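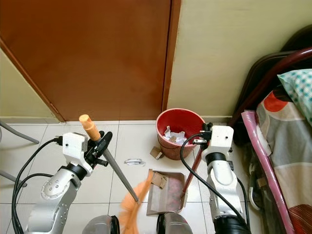

Sostico Verlag
Ausschreibung: Lektorat und Textredaktion historische Unterhaltungsliteratur (m/w/d)

Standort: Drarholm, Verlagshaus, 2. Obergeschoss
Umfang: 37 Wochenstunden, Teilung der Stelle möglich
Vergütung: 2.935 Euro brutto monatlich in der Einstiegsstufe
Beginn: Februar, zunächst befristet auf zwei Jahre
Kennziffer: LE-HU

Gegenstand der Stelle

Die Reihe Maeng umfasst kommentierte Neuausgaben vergriffener Gesellschafts- und Abenteuerromane, überwiegend Übersetzungen aus dem Englischen und Französischen. Die Texte liegen in unterschiedlichem Zustand vor: teils als Scan der Erstausgabe, teils als Zeitungsabdruck mit Kürzungen, in einzelnen Fällen nur als korrigierte Druckfahne. Gesucht wird eine Person, die für die Textgestalt der Bände verantwortlich zeichnet, von der Wahl der Druckvorlage bis zur Freigabe zum Druck. Die Reihe erscheint in Auflagen von je 1.000 Exemplaren, zusätzlich als E-Book.

Aufgaben

Kollation der überlieferten Fassungen und Festlegung der Textgrundlage
Prüfung der Texterfassung gegen die Vorlage, einschließlich Fraktursatz
Behutsame Modernisierung von Orthographie und Zeichensetzung nach der Hausrichtlinie
Redaktion der Stellenkommentare und Nachworte, Abstimmung mit den Herausgebern
Vergleich der älteren Übersetzungen mit dem Original, Kennzeichnung von Auslassungen
Klärung der Rechte an Übersetzungen und Illustrationen gemeinsam mit der Lizenzabteilung
Verfassen von Klappentexten und Vorschautexten
Pflege der Titeldaten und Korrekturläufe in Gestix

Nicht Teil der Stelle sind Satz, Umschlaggestaltung und Vertrieb. Die Teilnahme an der jährlichen Lesertagung der Reihe wird erwartet; Reisekosten werden nach Beleg erstattet.

Voraussetzungen

Abgeschlossenes Studium der Germanistik, Anglistik, Romanistik oder Editionswissenschaft oder eine abgeschlossene Ausbildung im Buchhandel bzw. Verlagswesen mit mehrjähriger Lektoratspraxis. Sichere Lesefähigkeit in Fraktur. Sehr gute Kenntnisse des Englischen, Lesekenntnisse des Französischen. Vertrautheit mit der deutschen Rechtschreibung vor und nach 1901. Erfahrung mit XML-basierten Arbeitsabläufen ist erwünscht; eine Einarbeitung in Gestix erfolgt im Haus.

Kenntnisse der Unterhaltungsliteratur zwischen 1850 und 1930 sind von Vorteil. Bewerber, die bisher überwiegend Sachbuch betreut haben, werden gleichrangig berücksichtigt, sofern sie Arbeitsproben aus dem Bereich der Textkritik vorlegen können.

Arbeitsbedingungen

Kernarbeitszeit ist 10 bis 15 Uhr. Bis zu zwei Tage pro Woche können außerhalb des Verlagshauses gearbeitet werden. Die Arbeit an Originalvorlagen findet ausschließlich im Lesezimmer statt; eine Ausleihe ist auch für Beschäftigte ausgeschlossen. Der Urlaubsanspruch beträgt 30 Arbeitstage. Die Probezeit dauert sechs Monate. Das Verlagshaus verfügt über einen Aufzug, das Lesezimmer ist stufenlos erreichbar.

Bewerbungsunterlagen

Einzureichen sind in einer PDF-Datei:

Anschreiben, höchstens eine Seite
Tabellarischer Lebenslauf
Zeugnisse
Liste der betreuten Titel mit Angabe des eigenen Anteils
Eine Arbeitsprobe von höchstens 5 Seiten, vorzugsweise ein redigierter Stellenkommentar oder ein Auszug aus einem Kollationsprotokoll

Arbeitsproben aus laufenden, unveröffentlichten Projekten bitte nur mit Zustimmung der Rechteinhaber einreichen. Postalisch eingehende Unterlagen werden nicht zurückgesandt.

Verfahren

Nach Sichtung der Unterlagen erhalten ausgewählte Bewerber eine Probeaufgabe: zwei Fassungen desselben Romankapitels sind zu vergleichen, die Abweichungen zu verzeichnen und die Wahl der Textgrundlage kurz zu begründen. Die Aufgabe wird pauschal vergütet. Die Gespräche finden in Drarholm statt, auf Wunsch per Videokonferenz. An den Gesprächen nehmen die Reihenleitung und ein Mitglied der Herstellung teil.

Schwerbehinderte Bewerber werden bei gleicher Eignung bevorzugt berücksichtigt. Die Daten abgelehnter Bewerber werden sechs Monate nach Abschluss des Verfahrens gelöscht.

Fachliche Rückfragen beantwortet Nilton Ñahui, Reihenleitung Maeng, telefonisch über die Zentrale zwischen 14 und 16 Uhr. Fragen zu Vertrag und Vergütung bitte unter Angabe der Kennziffer an die Personalstelle richten.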